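I've now read the Arkdale incident write-up twice and I still don't buy it. Long thread, sorry.

What they say happened: during a two-arm peg board run, the right arm kept pushing down after the peg was seated. The force limit should have stopped it. It didn't. Carol Garside hit the stop button and the arm went slack. Nobody was hurt, and one peg was wrecked.

The write-up calls this "an isolated sensing event." I have been around machines long enough to get itchy when I see the word isolated on page one, before any numbers.

So, the numbers. 139 runs in June. 9 of them listed as faults. Sounds decent for a bench setup, and that's the line Verkberg put in its update.

Now go to the appendix. 73 of those 139 runs have a note saying "operator assist." No definition given. I asked. Gonzalo Vallejo at Verkberg was polite about it and told me an assist is any time a person touches the board, moves a part or restarts the motion.

So more than half the runs had a human step in, and those are counted as clean. A run where someone nudges the peg back into reach isn't a fault. A run where the arm freezes and gets restarted isn't a fault either. What does it take?

From what I can tell, it only becomes a fault if the controller logs one. And the controller is the thing we're supposed to be checking.

The task, if you haven't seen it: blue pegs and cylinders, a white board, two arms working over it at the same time.

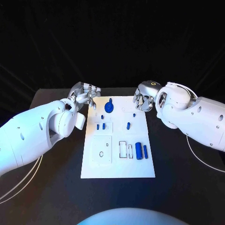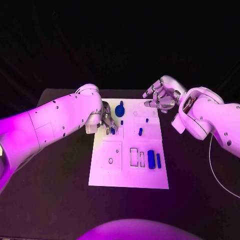

Both arms over the peg board. The second one is under the pink light.

I'll be fair. It's a decent task. Small parts, two arms close together, plenty of chances to press on something you shouldn't. I have no problem with the board. My problem is the bookkeeping.

Back to the force limit. The write-up says the wrist reading "drifted" and the fix was to zero the sensor at the start of each shift. Okay. But the run log shows it was zeroed that morning. Solange Guerra pointed this out in the comments on the draft, and her comment is marked resolved with no reply under it.

If it was zeroed in the morning and had drifted by 2 p.m., then zeroing it every morning is the thing you were already doing when it failed.

Then there's the light. Some runs were done in plain light, some in colored. The log doesn't say which is which! So if anyone tells you the lighting had no effect on the faults, ask how they know. I did. Still waiting.

The stop button is the part that bothers me most. It worked, good. But Carol's own note says she had to reach past the near corner of the table to get to it, on the side where the arm was pushing. That is in her note. It's missing from the summary, and it's missing from the list of fixes.

There are 2 fixes on that list. Zero the sensor, and "remind operators to stay alert." The second one isn't a fix. You could write it under any accident since the steam engine.

Tainá Bezerra told me I'm being too hard on a small team, and maybe so. They did publish the appendix, and plenty of places wouldn't. Prado had something similar last year and all we got was a paragraph — with no run log at all.

What I'd want before believing "isolated":
Every assist counted, with the reason.
The light setting written down for each run.
The raw wrist readings for the whole day of the incident.
The stop button moved, and a line saying where.

Edit to add, a couple of people asked if the arms were running again. Yes, according to Gonzalo. Same controller version. I asked about the button and he said he'd check.

Will post here if I get the wrist data. Not holding my breath.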